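**Carton folding table, Farholm packing room - March check**

- [x] Tabletop wiped, no grit or tape residue
- [x] Aisle behind the table clear, 30 inches minimum
- [x] Blanks stacked flat, up to 700 per pallet
- [ ] Score lines fold cleanly. Flaps spring back. 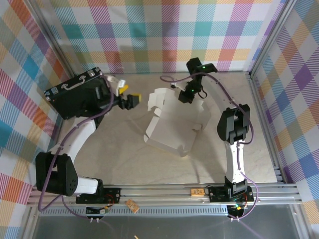
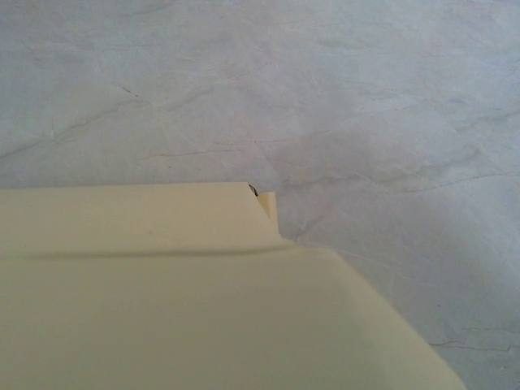
*Folding table: carton with flaps partly up; close view of a pale sheet, crease and raised corner tab.*

Comment: Fateck blanks are stiffer than the last lot. Hold the rest of the pallet (688 left) - recheck after a night indoors.

- [x] Knife guard fitted
- [ ] Glove box refilled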